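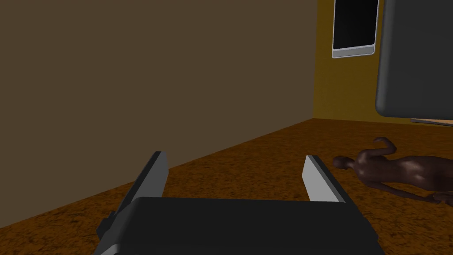 A two-finger gripper in a simulated room.

Perkov Introduces the Ollance Engine Oil Cooler Kit for Street and Track Cars

NUKPORT, March 17, 2025 – Perkov is thrilled to announce the Ollance, a complete bolt-on engine oil cooler kit for drivers who take the same car to work and to the track. The kit covers 49 vehicle applications at launch and comes in two versions, Ollance Street and Ollance Track. Both are on sale now through Perkov dealers and directly from the Nukport shop.

Oil temperature is one of those things most drivers never think about until they start running longer sessions. A stock cooling system is usually fine for commuting, and it will often put up with a few hard laps too. Keep the engine near the top of the tach for a full session on a warm afternoon, though, and the oil gets hot, thins out and does a worse job of protecting bearings. Many drivers deal with this by backing off halfway through and cooling down for a lap (or three). We have done it ourselves plenty of times, and we would much prefer to keep driving!

The Ollance was designed around that kind of day. The core is a stacked-plate aluminum unit with wide internal passages, so the oil has an easy path through and the pump doesn't have to fight for it. Between the plates, the fins are spaced a little farther apart than on our older coolers. That gives up a small amount of surface area on paper, and in return the core stays clear of bugs, rubber and grit for much longer, and it rinses clean with an ordinary garden hose.

Every kit includes a sandwich plate with a built-in thermostat. When the engine is cold, most of the oil skips the cooler and goes straight back to the engine, so warm-up on a winter morning stays close to stock. As the oil heats up the thermostat opens smoothly, and by the time the car is working hard the full flow is going through the core. A small bleed passage keeps a little oil moving through the lines the whole time, so there is no slug of cold oil waiting to rush in when the valve opens.

The sandwich plate itself is machined from billet and clocked for each engine. On a lot of cars the space around the oil filter is tight, and a universal plate can leave the fittings pointed at a motor mount or an exhaust pipe. We drew a separate plate for every engine family on the list. The fittings point where the hoses want to go, the filter still spins on and off by hand, and the stock filter size stays the same.

Choosing Between Street and Track

Ollance Street uses a compact core that tucks behind the lower grille on most cars. It comes with rubber hoses in a woven cover, pre-crimped at the factory and tested before they go in the box. There is nothing to cut or assemble. This is the version for daily drivers, canyon roads, light towing and the occasional open track day, and on most applications it goes in with no trimming at all.

Ollance Track steps up to a taller core and braided stainless hoses with swivel ends. It adds a port for an oil temperature sender, a molded duct that seals the core to the bumper opening, and a stone guard. Some cars will need a little trimming behind the bumper cover for the duct, and the instructions include a paper template so the cut can be marked before any tools come out. Owners who start with the Street kit can move up later. The sandwich plate and brackets are shared, so only the core, hoses and duct have to be changed.

Brackets for both versions are laser-cut steel with a black powder coat. They use factory bolt holes wherever the car gives us some to use. The core sits on rubber isolators at each mounting point, which keeps vibration away from the end tanks and takes care of the buzzing that hard-mounted coolers tend to send through the front of the car.

Tested the Long Way

Development took place in the Nukport shop and out on the road with help from Karam, our longtime partner for hose assemblies and fittings. The finished design went through nearly 400 hours of testing, split between the flow bench, the engine dyno and cars driven in traffic, on the highway and on track. We wanted to know how the kit behaved in a long drive-through line in August just as much as how it behaved at the end of a straight.

A good share of that time went into the duct. Early versions fed plenty of air to the core but took too much away from the radiator, and coolant temperatures crept up in slow traffic. The production duct has a shorter lip and a relief gap along its upper edge, and the coolant readings settled right back down. It is a small black plastic part that most owners will never look at twice, and we're very proud of it.

Karam also worked with us on the hose routing. Each set is cut to length for its application, with enough slack for the engine to move on its mounts and not so much that the hose can sag toward the road. Abrasion sleeves come already fitted at the spots where a hose passes near a bracket or a crossmember. The hose ends are stamped with an arrow and a letter that match the drawings in the booklet, a touch the test installers asked for after mixing up the feed and return on one of our own cars.

Installation at Home

The Ollance can be installed in a home garage with basic hand tools, jack stands and a drain pan. Plan it for an oil change and you'll save yourself a mess. The usual order of work is to remove the front bumper cover, mount the brackets and core, run the hoses, fit the sandwich plate and filter, and then refill with fresh oil. The system holds a bit more oil than stock, and the booklet lists the added amount for each application and each version.

Before the first start, we ask every installer to crank the engine with the ignition or fuel disabled until oil pressure shows. Then let it idle, check each fitting for leaks, bring it up to full temperature, shut it off and check the level again. Top up if needed. After the first proper drive, look over the fittings one more time.

The printed booklet has line drawings for every step, along with torque values for the plate, the fittings and the brackets. A larger version of each drawing is available from the shop on request for anyone who would like to tape it to the inside of the hood while they work. (We do!)

Availability and Fitment

The first production run is 1,000 kits, with Street and Track built side by side. Most applications are ready to ship today. A few of the less common engines are made to order, and the shop will give a ship date when the order is placed. The list includes four-cylinder, six-cylinder and V8 cars as well as a handful of light trucks, and it will keep growing through the year as customers bring us vehicles to measure.

Dealers received the full application chart and a sample core in January, and the response has been wonderful. Several have already asked about a matching cooler for manual transmissions and rear differentials. That work is under way in Nukport, using the same core design and the same bracket style, and we look forward to sharing more when the parts have put in their time on the road.

Replacement parts are stocked individually. Cores, hoses, thermostats, isolators, O-rings and ducts can all be ordered by the part number printed in the back of the booklet, so a stray rock or a parking lot bump doesn't mean buying the whole kit again. Both versions carry the standard Perkov warranty on materials and workmanship, and that coverage includes cars driven at non-competitive track days.

Owners who aren't sure which version they need are welcome to call or write the shop. Tell us the car, the engine, what it is used for and anything already mounted behind the front bumper – intercoolers, horns, fog light brackets, tow hooks – and we'll check it against the fitment drawings. Photos of the lower grille area with a tape measure in view are a big help.

About Perkov

Perkov designs and builds oil coolers, brackets, fittings and related parts for street and track cars. All design, machining and final assembly is done at the company's shop in Nukport. Perkov products are sold through independent speed shops, repair garages and direct mail order.

Media and dealer contact: Perkov Press Desk, Nukport | Copyright Perkov. All rights reserved. | Back to top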